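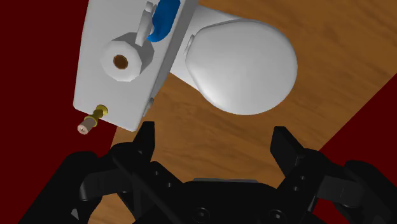 Page last changed: June

Planach Bathroom Episodes

Planach is a set of simulated manipulation episodes for training and testing policies on small bathroom tasks. Everything was collected in the Pralla simulator by people driving a two-finger gripper by hand. There is no real-world data in this release. If you need real episodes, look at the Wedel set, which uses the same action format.

Maintainers: Irfan Pirzada (collection, replay tools), Rafia Farooqui (task text, splits, labels)

Contents

We recorded 2749 episodes. After replay checks, 2671 are in the release. The ones left out either did not reach the same end state when replayed or had missing frames in the wrist view. They are not available for download.

Each episode has one toilet and several loose items resting on the tank, such as a toilet paper roll or a candlestick with a candle in it. The wrist view looks down past the open fingers, so the fingertips and part of the gripper body show up at the bottom of the image. We did not mask them out. Some items on the tank are partly out of view at the start of an episode, and an operator may have to move the arm before the target can be seen whole.

Tasks

Press the flush lever
Lift the lid
Close the lid
Pick up the paper roll and set it on the floor
Pick up the candlestick and set it back down upright
Clear the named item from the tank and leave the others alone

The last task is the hardest and has the most failed attempts. Items often touch or overlap, and a policy that closes on the nearest thing will usually drag a second item along with it. Failed attempts are included and marked as failed. Filter on the success field if you only want clean ones.

Each episode has one main instruction and up to two rewordings. Rafia wrote the main instructions. The rewordings came from the operators, so spelling and style vary. "Tank" and "cistern" are both used for the same part.

Record format

One folder per episode. Inside:

wrist: color images from the wrist view
side: color images from a fixed view at the edge of the room
state: joint positions, gripper opening, gripper pose
action: change in gripper pose plus open/close command
objects: pose of every loose item at each step
text: main instruction and rewordings
meta: task name, operator number, success, scene seed

Poses are in meters and radians, in the room frame. Gripper opening runs from 0 (closed) to 1 (fully open). Object poses come straight from the simulator and have no noise added. Do not feed them to a policy you plan to compare with ours.

Splits

Train has 2000 episodes. Test has 100, with item layouts that do not appear anywhere else. The remainder is validation. Splits are made by scene seed, so all episodes from one seed are on the same side. Please do not tune on test.

How it was collected

Operators used a handheld controller and watched both views on one screen. Every session started with a short practice in an empty room, and practice episodes were not saved. An operator pressed a button to end the episode when they judged the task done. The success label is set later by a script that looks at object and joint poses, so it can disagree with what the operator thought. For the flush lever the script checks the lever angle only. Water is not simulated.

Rooms vary in floor texture, wall color, item choice and item placement. Toilet shape varies less. Models trained on this set alone should be expected to do poorly on wall-mounted units or push-button flushes, neither of which is included.

Known problems

The paper roll is a low-polygon mesh. Its outline has visible corners, and the collision shape follows them, so it can rest on a flat side and will not always roll when pushed.

Some items are placed close to the rim of the tank and tip over in the first few steps. We kept these. The scene seed gives the layout before anything has moved.

In a few rooms the floor and the area next to it have strongly different colors with a hard edge between them. Early policies sometimes treated that edge as an object boundary. Random color changes during training helped.

Side view images from the first batch are darker than the rest. The wrist images are not affected.

Loading

The reader in the Mengal repository handles this set without changes. Set the room type to bathroom and point it at the top folder. To replay an episode you need Pralla installed and the scene seed from the meta file. Replay without the seed will load the default room and the poses will not match.

Questions and fixes

Open an issue with the task name and the episode folder. Irfan goes through the open ones on Tuesday. Label fixes go out with the next release, and the change list says which episodes were touched.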